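What the new benches did to my lunch break

March 9, 2019
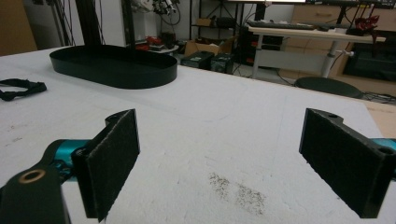

So I've been at the Luladport parts warehouse long enough to remember when "automation" meant somebody finally bought us a tape gun that worked. Kitting was the whole job. You stood at a table, you pulled little stuff out of bins, you put it in a tray, you slid the tray down to the next person, and you talked the entire time. My table was a beat-up thing that wobbled if you leaned on it, and I would have killed for a big white top like the one in the test room now (smudges and crumbs and all, I'm not picky!). A black tray with rounded ends sits toward the back of it, empty, and I swear my hand still wants to reach out and fill it.

Print this post

The change came in stages. First the Wiriya line started doing the bagged hardware, and that was fine by me, bagged hardware is miserable. Then last spring they told us the picking would go over too, bit by bit, and the eight of us on kitting would get "new responsibilities." You can imagine how that meeting went. One lady walked out and came back with a donut.

My new responsibility is mostly fixing what the machines get wrong. A shift used to be 500 trays between all of us. Now 2000 go through and I touch maybe a handful of them, the ones that get kicked out with a part missing or something in sideways. I'm quicker at spotting a bad tray than I ever was at packing a good one. The pay went up 42 cents an hour, which I mention only because my brother-in-law keeps telling people I got a big raise.

What I didn't see coming was how quiet it got. I don't mean the noise, the noise is worse. I mean that the person closest to me is now clear over by the dock doors, and when I hear something funny on the radio I have to save it for lunch. And lunch is staggered! There are two of us on my break now and the other one reads. So I started reading too. I'm 19 chapters into a mystery about a lighthouse and I could not tell you who the dead guy is.

My back is better, though. I'll give them that one. I used to come home and lie on the kitchen floor while the potatoes boiled, and I haven't done that since Christmas. My wrists don't buzz at night either. If you'd offered me that trade five years ago I'd have signed before you finished talking, and I go back and forth on whether I'd sign today.

The Grusport building goes next, they say by the end of March, with the Pesum software we got stuck with. If any of you over there are reading, ask for the anti-fatigue mats in writing. Ours took six months. And get your break times sorted out early so you can sit with somebody you like.

E-mail this to a friend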